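Fruta de mentira

Llevo desde septiembre leyendo que un frutero bien puesto cambia una habitación. Lo dice el catálogo de Tremia, lo repite la web de Brilico y lo remata una revista que compré en la estación, con un reportaje de 37 páginas sobre "bodegones domésticos". Yo desconfío. Una habitación la cambia la luz, o quitar trastos, y las dos cosas salen más baratas.

Aun así piqué, y el sábado me puse con la fruta de juguete, una bandeja verde azulada y la mesa gris.
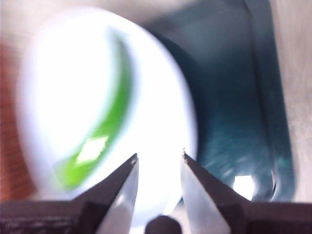

Lo primero que no me creo es lo del brillo. Según Brilico, un acabado satinado "aporta frescura". A mí el brillo me dice juguete, y cuanto más de cerca, peor. De lejos la cosa mejora bastante, lo admito, pero entonces cualquier bulto de color haría el mismo papel. Tampoco entiendo la manía de mezclar frutas que no coinciden en ningún mercado que yo conozca.

El mimbre lo salvo. Una cesta marrón, con su borde trenzado, aguanta casi cualquier cosa que le metas, y sobre una mesa oscura se agradece algo cálido.

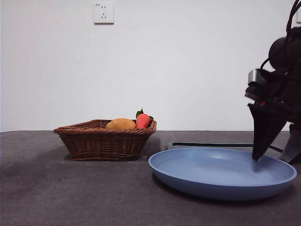 El plato azul claro me convence menos. Tremia insiste en dejar siempre una pieza vacía al lado "para que respire el conjunto". Pues a mí me parece un plato esperando a que alguien ponga la cena.

Me quedo con la cesta, de momento. Con mangos de verdad, si bajan de precio, y si no, con cebollas.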